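Psalm index, working diary
Last updated: 23 November 2021

Started at seven with the second drawer of the Insaurralde cards. The first drawer went quickly because most of it is Psalms 1 to 8, where both numbering systems agree, and the choirmaster who wrote the cards seems to have spent most of his life on the first few psalms. The second drawer is where it gets slow.

The problem as it stands: the cards give a psalm number, a tone, and a season. They don't say which numbering is meant. The Alham parish sang from a Greek-based psalter until the union with the Nitia congregation, and after that from whatever was in the pews. Nitia used an English Bible with the Hebrew numbering. So from the union on, a card that says 66 can mean either "Make a joyful noise unto God, all ye lands" (Hebrew 66, Greek 65) or "God be merciful unto us" (Hebrew 67, Greek 66). Both texts turn up on Sundays in the same part of the year, so the season column doesn't settle it.

Card stock does not help either. I had hoped the heavier cards would all be from before the union. Three of them carry Nitia hymn references on the back in the same ink as the front, so that idea is dropped.

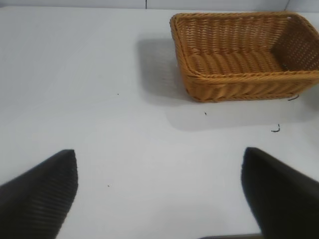
Why not convert everything to the Hebrew numbering and leave it at that?

Because the conversion only works one card at a time, once the source is known. If the source is wrong, the converted number is wrong too, and it looks more certain than the card did. The original number has to stay in its own column, and the converted one goes next to it with a code for how the source was decided.

I have settled on four codes. T means the card quotes at least the opening words of the text. B means the card names a book. N means the number itself rules out one system. X means undecided. I had a fifth code for handwriting and took it out this morning. I can tell the two main hands apart when they are side by side, but not reliably when there is a day between them, and a code I can't apply the same way twice is no use to the next person.

Code N needs a note. It applies less often than I assumed when I set up the sheet. Both systems run from 1 to 150, so no plain number is impossible in either. What can rule out a system is the verse. A card that says 114, verse 9 cannot be Hebrew 114, which has eight verses. It has to be Greek 114, "I love the Lord, because he hath heard my voice," which is the first part of Hebrew 116. I found two of these before ten o'clock and no more after that.

The table I am working from, copied here so that I stop looking it up:

Hebrew 1 to 8 is Greek 1 to 8.
Hebrew 9 and 10 together are Greek 9.
Hebrew 11 to 113 is Greek 10 to 112.
Hebrew 114 and 115 together are Greek 113.
Hebrew 116 is Greek 114 and 115.
Hebrew 117 to 146 is Greek 116 to 145.
Hebrew 147 is Greek 146 and 147.
Hebrew 148 to 150 is Greek 148 to 150.

Verse numbers are a separate matter. Where a psalm has a heading, some books count it as verse 1 and others print it without a number. In Psalm 51 the heading takes up two verses in the Hebrew count, so "Create in me a clean heart" is verse 10 in Nitia's Bible and verse 12 in a book that counts the heading. The choirmaster knew this and on some cards wrote a small "t" after the verse, which I take to mean title counted. He didn't do it every time. I record the "t" where it is present and infer nothing where it is absent.
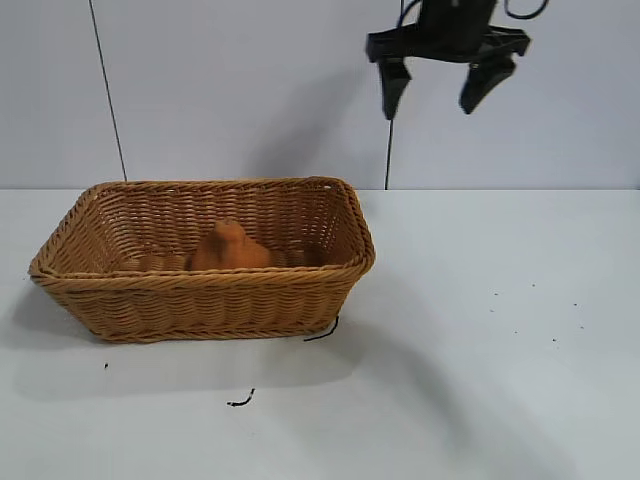

Late morning I went through the Kosov psalter again to check how it handles the doubles. It prints the Greek number large and the Hebrew number small in parentheses, but only from Psalm 10 on, and at 113 the parentheses are missing altogether. A reader at that point would have had no warning that two psalms had been run together. I think this explains the group of cards marked "113, second part," which had me stuck last week. They are Hebrew 115, "Not unto us, O Lord." The tone matches the one given for that text on a later card that quotes it in full. I moved the whole group from X to B.

I am less sure about the evening psalms. The Kosov book has a page of appointed psalms for vespers at the back, and the cards follow it through October and then depart from it. Either there was a different list for the winter months or he was choosing them himself. The service registers might settle this. They are at Nitia, in the upper cupboard, and I have asked for the key.

Celeste Zúñiga called at noon. She is doing the hymn side of the same catalog and wanted to know whether she could treat the psalm paraphrases as hymns. I said no, then thought about it over lunch and called her back to say yes, provided she enters the psalm number in my format with one of my codes. A metrical version of Psalm 100 is sung as a hymn and announced as a hymn, and people will look for it under its first line. The link to the psalm only matters to someone using my half. She said she would need the codes in writing, so I typed them up and sent them.

She also raised the question of "Alleluia" as a first line. In the Greek count Psalm 113 opens with it, while in the Hebrew it closes the psalm before. If we index on first words, an Alleluia card goes under A and the reader gets a long run of identical entries. We agreed to skip it and index on the first words that follow. This goes in the front matter. 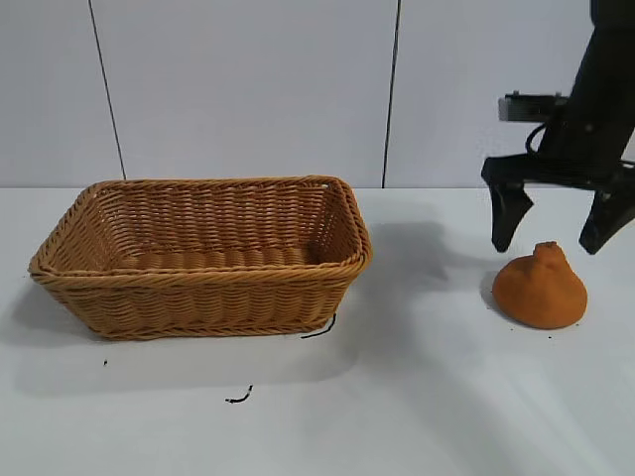
Afternoon: second drawer, cards 66 on

Worked in strict order and did not let myself skip ahead to the easy ones. The cards for 66 split as follows after the recheck: those with opening words are all "Make a joyful noise," so Hebrew numbering, and those without stay at X. It is tempting to carry the reading over from one set to the other. The cards with words are all in the later hand, though, as far as I can judge hands, and the bare ones may not be.

The cards for 65 are better behaved. Two name the Kosov book outright. That makes them Hebrew 66, the same text as above, and the tone on both is the same as on the later cards. So he kept the tone when the number changed, at least for this psalm. If that holds elsewhere I could use tone as evidence and bring back a fifth code. I'd want to see it for several more psalms first, preferably some with an uncommon tone. Tone 8 proves very little because half the drawer is in tone 8.

One card reads "Ps. 99 or 100, see book." Coded X, with the wording copied in full.
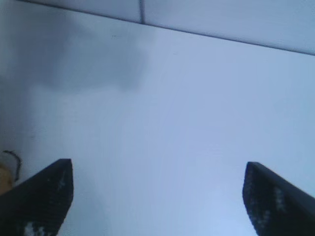

Open gripper fingers over the pale surface.

Stopped at five. The sheet holds 500 rows now, including the blanks I have left for the card numbers missing from the sequence. Those blanks should stay in until the third drawer has been checked, as several cards are clearly misfiled by season.

For tomorrow: registers, if the key comes. Recheck the two verse 9 cards against the Kosov book, which breaks some long verses in two. Ask Celeste whether her paraphrase of Psalm 114 gives a source on the title page or only in the index. Buy more pencil leads, 0.7.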